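Chapter 9
Who Picks the Winners? Juries, Audience Votes and the Prize Economy

Open any newspaper listing and you will find a movie described as "award-winning." The phrase is meant to settle something. It rarely does. Which award, given by whom, against what competition? A film that beat 124 others has done one thing. A film that beat one other, in a category invented the week before, has done something else, and the poster will look the same in both cases.

The earlier chapters dealt with how films are paid for and how they reach a screen. We now turn to what happens when someone hands them a trophy. Students often arrive at this subject believing that prizes reward quality, with the odd mistake. I would ask you to set that belief aside for a few weeks and see whether you still need it.

Take the Faulkner Prize, a mid-sized award for first features. In one recent year it received 984 submissions. The jury saw a small fraction of them. The rest were turned away by paid screeners, many of whom were allowed to stop watching before the end, and whose names do not appear in the program. When the jury president spoke on closing night of "the best of a remarkable year," she was talking about a shortlist that other people had made for her. She may have believed what she said. She had no way of checking it.

Audience awards are supposed to fix this. They have their own troubles. The Lidley audience award collected 3,037 ballots in its best year, which sounds like a lot of opinion until you ask how it was spread. A director with a large family and a big hall starts well ahead of a director with a morning slot. Lidley says that it divides by attendance. It has never published the figures, and the critic Lindsay Tapsell, who asked for them twice, got a press kit in reply.

Then there is the money. Entry fees keep many small competitions alive, so a competition has good reason to invite more films than it could ever fairly judge. Some have also learned that extra categories bring extra entrants. The Trokum Awards began with 2 prizes and now give one for title design in a short documentary. Winning it may mean a good deal to the winner. What it tells a ticket buyer is less clear.

None of this shows that prizes are worthless. A distributor such as Clasix will look at a film with a laurel on it before it looks at one without, and for an unknown director that can be the whole difference. But this is a claim about attention. The claim about merit needs separate evidence, and you should be slow to accept it from anyone who sells tickets.

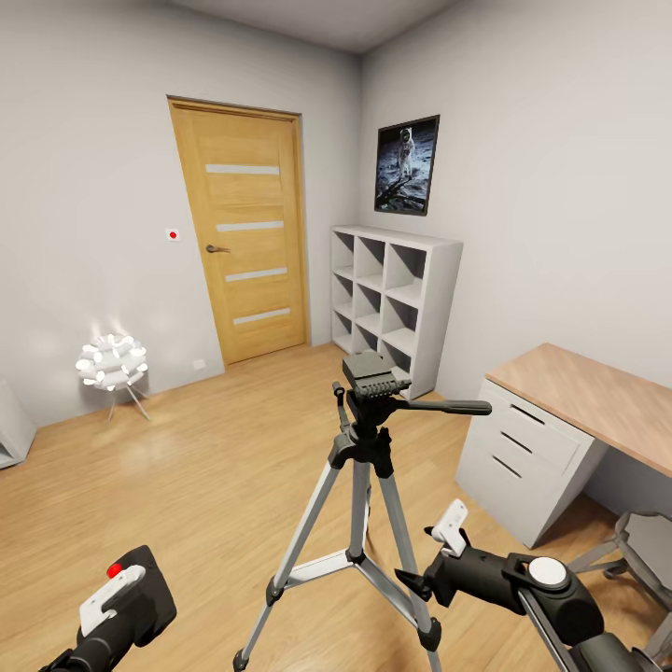 BEFORE YOU READ ON

Choose a film you admire that has won at least one prize. Find out who sat on the jury, how many films were eligible, and whether the award charged a fee to enter. Write down what you could not find as well as what you could. Keep your notes, as you will need them for the exercise at the end of Section 9.3.

Key terms in this chapter: shortlist, screener, weighted ballot, jury recusal, sidebar, laurel.

9.1 The Jury Room

Accounts of jury meetings come mostly from jurors, and jurors tend to remember themselves as the reasonable person at the table. We should read them with that in mind. Even so, the accounts agree on one point often enough to be useful: the film that wins is quite often the second choice of nearly everyone present.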